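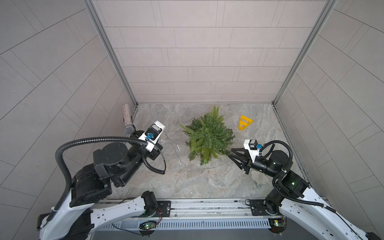 The Kaewsai production center opened its studios to invited press and members of its viewers' club on 2023-06-28, ahead of the new season of the variety program "Lolon Weekend." The visit lasted most of the afternoon and was led by Chutima Phetsri, head of programming, who has been with the center since its first broadcast. Guests were received in the lobby and taken first to the props department, which serves all four programs now made on the site. Ms. Phetsri noted that the department lends pieces to the drama unit on request and that a written slip is required for each loan.

The group then moved to Studio 2, where the set for the singing segment was being lit. The studio seats 118 and will be used for all recordings until December, when the program moves to the larger hall across the courtyard. Lighting director Irina Dumitrescu explained that the old overhead rig had been replaced over the spring break. Guests were asked to remain behind the yellow line during the lighting check and to switch off their telephones.

A short press session followed in the rehearsal room. Host Theerawat Saithong spoke about his return to the program after a season away in stage work. "I missed the noise of the audience," he said. "In the theater people are polite. Here they shout the answers at you." Asked whether the cooking segment would come back, he said that the decision belonged to the producers, and Ms. Phetsri confirmed that it would appear in a shorter form.

Singer Yaowalak Jitpraphai, who joins the cast as a regular guest, performed one verse of the new opening theme with piano. The theme was written by Mhairi Ritchie, formerly of the Fillance label, and was chosen from 61 submissions. Ms. Ritchie did not attend but sent a recorded greeting.

The last stop was the editing suite on the second floor. Each episode is cut from roughly 40 hours of material, and two editors work on alternate weeks. Visitors watched part of the first episode without its final sound. The center asked that the name of the first celebrity guest be withheld until broadcast, and this report respects that request.

Refreshments were served in the Clendness Room. Viewers' club members who were unable to join the visit may apply for tickets to a recording through the club desk, giving their membership number and a choice of two dates.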